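Festulard Supporters' Trust: Frequently Asked Questions

Membership

Who may join the Trust?
Membership is open to any person aged 13 or older who supports Festulard and agrees to the Trust's rules. Season ticket holders are not enrolled automatically. The Trust is independent of the club and keeps its own register, which stood at 1,166 members when this page was last revised.

How long does a membership last?
Each membership runs for one full season and expires when the next season's fixture list is published. Members who joined in December or later are carried over to the following season without further payment.

Can I transfer my membership to another person?
No. A membership may be canceled in writing at any time, but it cannot be sold or reassigned.

Away Travel

How are seats on the away coaches allocated?
Seats are offered first to members who traveled to the previous away match, then to all other members in order of application. Applications close at 6 p.m. on the Thursday before the match. Late applications are placed on a waiting list.

Where do the coaches depart?
All coaches leave from the east parking lot at Ornton. Departure times are printed on the travel voucher. Drivers are instructed not to wait for late passengers.

Are match tickets included in the coach fare?
They are not. Tickets must be purchased from the club. For the cup tie at Fasent the visiting allocation was 1,508, and several coach passengers arrived without tickets and were unable to enter the ground. The Trust cannot issue refunds in such cases.

May I bring alcohol on board?
Alcohol is not permitted on any coach operated for the Trust.

Fines and Conduct

Can the Trust suspend a member?
Yes. A member who is ejected from a ground, or who damages a coach, may be suspended for the remainder of the season. The member will be notified in writing and has 14 days to respond. Appeals are heard by Mieczysław Mazurek, whose decision is final.

Does the Trust pay fines imposed by the club or the league?
No. Any fine remains the responsibility of the person on whom it was imposed.

Supporters' Matches

Does the Trust run its own team?
The Trust enters one team each year in the Urban Cup, a small-sided indoor competition for supporters' groups. Places are open to adult members, and trials are announced by email. Spectators are admitted free of charge, with a hall capacity of up to 1,000.

What should players bring?
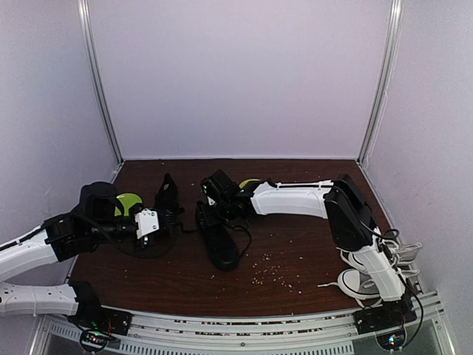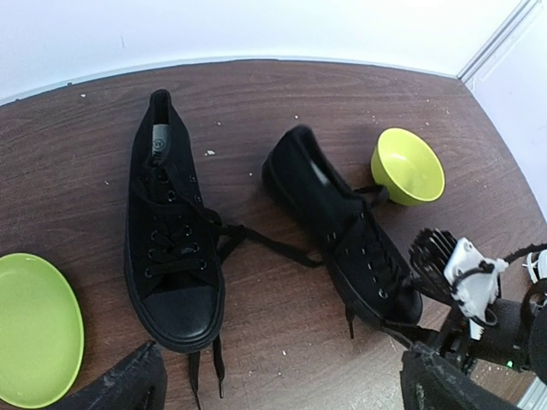
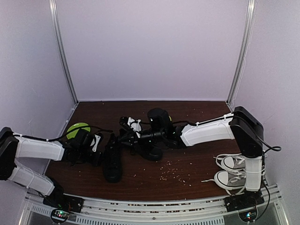
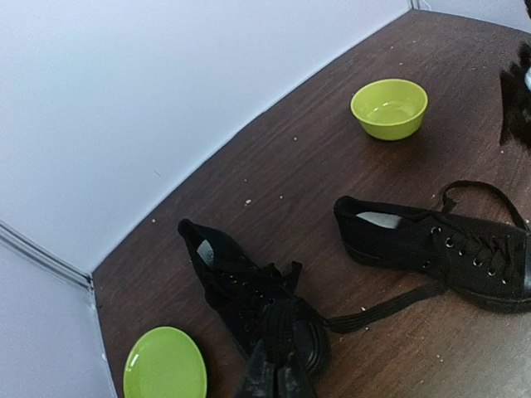

Players must bring their own shin guards, a water bottle and suitable indoor footwear. Shirts and shorts are supplied by the Trust and must be returned after the final whistle. Studded boots are not allowed on the hall floor. Black canvas sneakers like the pair with metal eyelets in the second picture are accepted for the warm-up, provided the laces are fully tied, but proper indoor soccer shoes are required once play begins. Referees check footwear before kickoff and may refuse entry to the court.

What happens if a match is postponed?
The new date is sent to registered players by email. If a player is unavailable on that date, the team manager may name a replacement from the same squad list.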